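Home | About | Services | Sites | Careers | Contact

Reading time: 4 min

Filed under: Company / Automation at Work

About Avitz

Avitz runs tableware return and sorting lines for staff restaurants, hospitals and college dining halls. The company works from one building in Jernville, where washing, sorting, repair of carts and development of the automated cells all take place. Deliveries leave at 5 a.m. and the last returns come in shortly before 9 p.m.

The business began as a dish rental service with a single washing line. Client kitchens sent back mixed trays, and everything on them was separated by hand: cups to one rack, glasses to another, bowls to a third. The building now handles up to 2000 trays in a day shift. Most of the washing has been automated for a long time. Sorting has not, and it remains the part of the process with the most hand labor.

What we automate

Avitz automates the clearing of trays at the intake end of the line. The work is repetitive, it is done standing, and it involves a short reach and a wrist turn for every item. Before the first cell was installed, a person on intake did this for a full shift with two breaks. Intake was also the station that people most often asked to leave.

The production cells use pairs of small arms with parallel grippers. They handle standard crockery: stackable cups, straight bowls and plain mugs. Glassware is still sorted by hand at every site. Transparent items are hard to locate reliably with the cameras we use, and a broken glass stops the line while the belt is cleared. A cell may be released for glass when it has completed 3222 picks in test without a breakage. No cell has met that figure so far.

Non-standard items also go to a person. Client trays come back with private mugs, decorations, cutlery rolls and food containers, and a cell that meets an item it cannot classify passes the tray to the manual lane. The manual lane is staffed whenever the line is running.

What changes for the people on the line

No position has been removed because of a cell. Intake used to be a fixed assignment and is now part of a rotation. A shift on the rotation consists of:

– manual lane, two hours at most without a change
– cell attendance, which covers clearing faults, checking grippers and restarting after a stop
– rack inspection before the washer
– cart loading

Cell attendance is a graded job with its own pay step. Training takes 120 hours, done on paid time, and covers safe entry to the enclosure, gripper replacement, camera cleaning and the reading of fault logs. No earlier technical schooling is required. The written part can be taken in English or Spanish, and it can be repeated.

Some effects were less welcome. Noise at the intake end went up when the first cells were fitted, and the fans have since been replaced. Attendants reported that waiting for a fault is tiring in its own way, so one attendant now covers two cells and has inspection work between calls. The rotation also made shift swaps harder, as both people must be signed off for the same stations. A new swap form came into use in May.

Avitz does not use cell data to rate individual workers. Fault logs record the cell, the time and the item type. They do not record who was attending.

Development and testing

New handling tasks are tried on bench cells before anything is changed on the line. The bench program is called Dronodar and has its own room next to the cart workshop. Bench cells are smaller than production cells and are built from aluminum profile, so that they can be altered in an afternoon. Tasks are set up with mixed items of different shapes, including ones the line does not yet accept.
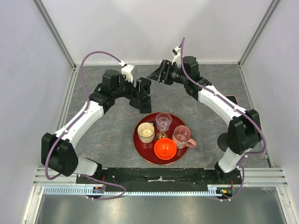
Two-arm bench cell with a mixed tray: cup, glass, bowl and mug.

Each task gets a test sheet written by a line worker and a technician together. The line worker decides what counts as a correct pick, including how an item should be set down and which way a handle should face. A task has to pass 300 trays in a row on the bench before it is moved to a production cell – and it then runs for one month with a person beside it who can stop it at any time.

Sites and contact

The Jernville building serves all current clients. A second intake hall at Yeh is being fitted out and will open with manual lanes only. Cells will be added there once the local crew has finished attendant training.

Tours for client kitchens are held in the morning, after the first carts have gone out. Closed shoes are required on the line. Requests for tours, tray trials and job applications can be sent through the contact page.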